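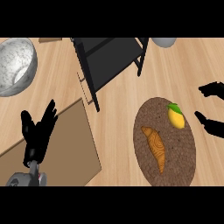 Testing a Household Chore in Simulation Before You Trust a Robot With It
Last updated January 23, 2022

Clearing small items off a floor or table is the chore most often claimed as solved. The procedure on this page checks that claim for one two-handed policy and one set of objects. It assumes Stullatine is installed and the Wesis hand models are loaded.

1. Choose objects that fail differently. A croissant and a lemon are a useful pair. The lemon rolls when a finger touches it off center. The croissant has a curved, tapering body, and a grasp planned on its bounding box will close on air at the narrow end.

2. Put both on a woven placemat on the floor. Give the mat its own friction value. If it inherits the floor's value, the lemon will slide where a real one would catch.

3. Leave clutter in the room. A chair, a metal bowl and a flat sheet of cardboard are enough. Chair legs matter most, as arm planners tend to treat a chair as a solid box and refuse reachable poses.

4. Set the time limit to 60 seconds per episode. Randomize object yaw and position within the mat. Do not randomize the chair until the baseline is recorded.

5. Run 248 episodes. Log first contact, lift, and release separately. A single success flag hides the cause of failure.

6. Replay every failed episode at one-quarter speed. Sort by hand used. In our April runs the right hand took the lemon in most cases and the left hand stayed idle, even when it was closer to the croissant.

Reading the results

Our Rattanakul baseline dropped the lemon in 11 episodes and crushed the croissant in more than 10. The simulator treats the croissant as rigid, so "crushed" means contact force over the limit set in the config file.

Can the machine do the chore? Under fixed lighting with known objects, usually. With an unfamiliar object on the mat, no. Transfer to hardware is covered on the Flernden setup page; expect lower numbers there, and rerun step 5 after any change to the finger friction.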